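3.2 What people do with flat packages

I came to this part of the study expecting to write a paragraph and move on. Flat things go in a bin, the bin gets full, you get another bin. Then we sat down with the diaries from the Broledport households and the small shops in Tistden, and I ended up with more notes on flat packages than on anything else in the project (my co-authors will confirm I would not shut up about it).

By a flat package I mean anything sealed in plastic film that is much wider than it is tall: napkins, folded shirts, pillowcases, envelopes by the pack. We asked all 170 participants to put away a delivery of these the way they normally would, and to talk while they did it. The bin was up to them. Most used whatever was already on the table.

The first thing I noticed is how many people lay everything out before they put anything away. Of the 170, 70 put the packages down side by side first, usually close together and in front of the bin, and only then started deciding. I do this myself with groceries and had never thought of it as a step. In the coding scheme we called it the "landing" stage, borrowing the word from the Bennani sorting manual, where it means something a little narrower.

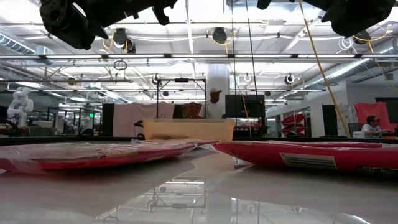

Figure 4. Landing stage: two film-wrapped red packages on the tabletop, translucent tan bin behind them.

Landing matters for what comes next, and labels are a big part of that. People who turned a package to find its barcode or size sticker during landing tended to keep that side facing them all the way into the bin. People who didn't look for the label early mostly never looked for it at all, and in the follow-up calls they were the ones who told us they'd had to pull half the bin out to find the right thing. One shop owner said she files her stock "like records," on edge with the stickers up, and after watching her I went home and redid my linen closet that way. It has held up fine so far!

The plastic film was a bigger deal than we planned for. It's slippery, it catches on bin rims, and a stack of wrapped packages likes to slide. We counted 12 sessions where a finished stack slid over and had to be rebuilt – all of them with packages laid flat, and five of them in the same Wilon bin, a shallow model I would not buy. Standing the packages on edge mostly solved it, though it takes a fairly full bin to work. With only a couple of packages in there they just flop over.

See-through bins got a lot of love in the interviews and a more mixed result in practice. Participants liked being able to tell from across the room that something was in there, but a tinted wall makes colors hard to judge, and several people opened the bin anyway to check. We come back to bin color in Section 3.4, along with the lids question, which got complicated once the January sessions were added.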